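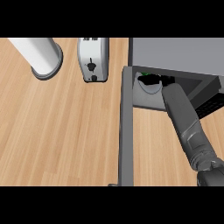 Selon un membre de longue date, un club de pêche se reconnaît à ce qu'on y parle surtout du poisson des autres, et le Cercle de pêche au lancer d'Etura ne dément pas la formule. Fondé par des habitués du lac Vondton, il réunit 60 adhérents, dont 22 possèdent un bateau et sont, de ce fait, très entourés au printemps. 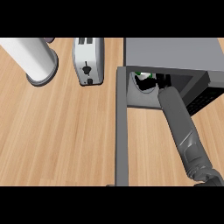
Article rédigé par la rédaction du portail Ludis

Le cercle organise chaque saison un concours de pêche au brochet, en équipes de deux. Les prises sont mesurées, photographiées puis relâchées ; les poissons manqués, dont la taille moyenne est nettement supérieure, ne sont pas homologués. Le record du lac s'établit à 145 centimètres de longueur cumulée pour deux brochets. Il est contesté chaque année au banquet, jamais sur l'eau.

Le vainqueur reçoit la coupe Engström, du nom d'une fabrique de leurres disparue qui l'avait offerte en règlement d'une dette. L'anse gauche manque depuis la deuxième édition.

Les réunions se tiennent le mardi à 20 heures, sauf en mars, mois consacré à la révision du règlement. L'article sur les appâts naturels, interdits puis tolérés puis de nouveau interdits, en occupe l'essentiel.

Catégories : Club de pêche | Pêche sportive | Etura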